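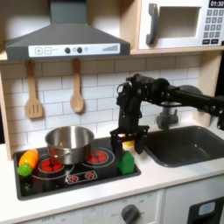 Latifa Zaki doubts that a reader has ever bought a fantasy novel for the quote on its front cover, and she said as much in the letter that started all this. If the quotes sell books, she wrote, then show her the books they sold.

GRINERO BOOKS WILL PUBLISH THE THIRD SABER NOVEL WITHOUT COVER QUOTES

Small press in Colby says it can't find proof that author praise moves copies, and would like to see some

COLBY, March – Grinero Books will publish "The Salt Oath," the third novel in Doaa Zaki's Saber series, with no praise from other writers on the front cover, the back cover or the pages before the title page. The space on the back will hold a longer plot summary and the first paragraph of chapter one.

We would like to call this a bold move. It's a paperback with fewer words on the front. But we have spent a fair amount of time and money on cover quotes over the years, and when we sat down to ask what we got for it, we didn't have much of an answer.

For readers who have never seen how it works: months before a novel comes out, the publisher or the author writes to other authors and asks them to read it and say something nice. Most don't reply. Some reply to say they're too busy, and a few send a line. The line often arrives fast enough to make you wonder how much of the book was read. It then gets trimmed until only the adjectives are left, and it goes on the cover next to a name the reader may or may not know.

For the second Saber novel, "A Gate of Thorns," we sent out 30 advance copies with a request for a quote. We used three of the quotes that came back. Two of them called the book "spellbinding." It has a magic system based on debt and there isn't a spell in it.

WHAT THE NUMBERS SAY, WHICH ISN'T MUCH

"A Gate of Thorns" sold 1090 copies in its first year. The first novel in the series, "The Borrowed Saber," went out with a bare cover for the simple reason that we ran out of time to ask anyone, and it sold 2193 in the same span.

We don't claim the quotes cost us half our readers. Second books in a series nearly always sell fewer than first books, and the second one also came out at a bad time of year with a cover that looked brown in every thumbnail. What we can say is that if the quotes helped, they did so very quietly.

We also looked at what readers told us. The sign-up form for the Grinero newsletter has a box asking how people found us, and 820 of them have filled it in for the Saber books. Friends come up a lot. So do libraries, and so does a map of the river country that Doaa Zaki drew herself and posted online. Cover quotes weren't mentioned. People may not notice what nudges them, of course, and a box on a form is a poor way to find out. It is still more than anyone selling us on quotes has offered.

Last fall we took a sales call from Cluvia, a service that matches authors with other authors willing to supply praise. The authors aren't paid for a good word, we were told, only for their time, and the good word tends to follow. We asked for sales figures from before and after. We were sent a brochure. It had quotes on the cover.

FROM THE AUTHOR

"I've written quotes for people, and I meant them, mostly," said Doaa Zaki. "But I know what the job is. You're handed a book by someone you like, or someone who might be asked to do the same for you next year, and you have one sentence. You're not going to use it to bring up the sagging middle."

She had one worry about the plan, which was that a bare cover might look as though she had asked everyone and been turned down. "That may be how it looks. I'd still take the first paragraph over a stranger telling you I'm a fresh voice. I'm on my third book. I don't know how long a voice stays fresh, but I'd guess less than that."

She also asked us to point out that she is grateful to the writers who read the earlier books and said kind things about them. Those quotes will stay on the copies already printed. New printings will drop them as stock runs out, and we have written to each of the writers to say so.

ABOUT THE BOOK

"The Salt Oath" picks up the winter after "A Gate of Thorns." Ines Harrow has paid off her mother's debt to the river court and finds that the court has sold the paper on to somebody else. The war that the first two books kept promising does start in this one, on page nine. Readers who wrote in about the horse will get an answer.

The book can be read without the other two, according to our catalog. We think that's a stretch. There is a four-page summary at the front for people who want to try, or who read the second one when it was new and have lost track of the cousins.

WHAT HAPPENS NEXT

We'll post first-year sales for "The Salt Oath" on the Grinero website, next to the figures for the first two. One book from one small press won't settle anything. If it sells badly, someone will say it was the missing quotes, and we won't be able to prove otherwise. If it sells well, we'll try hard to keep from taking the credit for leaving something out.

Other publishers who have real before-and-after figures on cover quotes are invited to send them to us. We'll print them with permission, including any that make us look foolish. Figures from companies that sell quotes are also welcome, provided they come with the method used to get them.

Review copies of "The Salt Oath" are available now in paperback and as e-book files. Reviewers can say whatever they like about the novel, good or bad, at any length. None of it will end up on the cover.

About Grinero Books

Grinero Books publishes fantasy and historical fiction from an office in Colby. It is open to submissions from writers without agents every March. Please don't include praise from other authors with your sample chapters.

Press contact: the publicity desk, Grinero Books, Colby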